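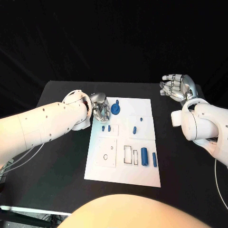 Peg board on the bench, left hand down by the blue gear, right hand parked up over the far side.

Oct 11, 2024

Okay, big catch-up entry, sorry. I've been scribbling on sticky notes all week and Rasa asked (nicely, twice) that I put it somewhere other people can read it.

The short version is that the left wrist has been re-homed, the board is back on its marks, and the left arm is running the gear pick again. The right arm is fine but I want to swap its cable tie before anyone does long runs on it. Details follow in no special order.

Left wrist first. Log file 2539 is the one to look at if you want to see the problem. The hand was coming down a little too far toward the back of the board, and only on the gear. It did fine on the two short pegs on the little plate, which had me blaming the gear part for most of a day. I measured it, I printed another one, I sat there turning it over in my fingers like an idiot. Same miss with the new one. Then Chi-keung came by, put his hand on the forearm shell, and wiggled it – and the wrist ring moved and the forearm didn't. So there it was! Two of the screws on the underside had backed out. I took all of them out on that ring, cleaned the threads, put a dab of the blue stuff on each and ran them back in going across the circle, a bit at a time. Please don't just crank them down one after another. The ring goes in crooked if you do, and you won't see it until you're at full reach.

After that it needed a new home position, obviously. Steps I used, so I don't have to work them out again in February when it happens again:

Arms up and clear of the table, both of them, even if you're only doing one.
Power to the hand off, power to the arm on.
Run the Zerkard homing script with the left side only. It will ask if you're sure. It asks three times. Say yes three times.
Let it sit until the joint readings stop crawling. I gave it 6 minutes.
Touch off on the gear peg, then on the left short peg, then the gear again. If the two gear readings don't agree, start over.

Mine agreed on the second try. First try I had leaned on the table, so that one's on me.

Now the board. It had crept. The pads under it have gone shiny and I think every hard press on a peg was walking it along by a hair. I wiped down the tabletop and the pads with alcohol and set the board back against the tape marks, and it feels a lot more stuck now. New pads are on the Plasero order. Until they come, check the marks before a run and again after, and if it's moved, write down which corner! I'd love to know if it's always the same one.

Parts are the same blue set as before, nothing new. The tiny peg is the one I worry about. It's so small that the fingers close past it if the approach is even slightly tilted, and then you get a very confident robot carrying nothing at all. I've dropped the closing speed on that one and left the others alone. The thick cylinder is the opposite, you could pick that up with oven mitts.

Finger tendons: I checked tension on both hands while I had the gauge out. Left index was soft, I took up a half turn. Everything else was okay. Chi-keung thinks we should be doing this every 1000 cycles and I think that's too often, but he's the one who had to restring a thumb last time, so he gets a bigger vote than me. Rasa, could you break the tie?

Cables. I know, I know. The thin white ones under the left arm have enough slack for everything we do now, but they do sag, and if anyone adds a low reach toward the front of the table they'll want another clip first. On the right arm it's just the one thin one and it rubs at the elbow when the arm folds all the way in. No damage that I can feel. I'll move the tie up past the joint and wrap it.

The curtain stays, by the way. I tried a run with it pulled back and the head camera started finding edges in the shelving that it liked better than the outlines on the board. Closed it again and the problem went away.

Test run after all this: 371 picks, left arm only, gear and the two short pegs in rotation. Two misses on the gear, both early, none on the pegs. I'm pretty happy with that. I haven't tried the square plate with the oval hole yet, I ran out of afternoon.

Still to do:
Right arm tie and wrap (me)
Thread check on the right wrist ring, same screws, before they do the same thing (me, or Chi-keung if he's bored)
Copy the new home values over to the Lam machine so the backup isn't the old ones
Find out who has the long 2.5 driver. It lives in the top drawer. It is not in the top drawer.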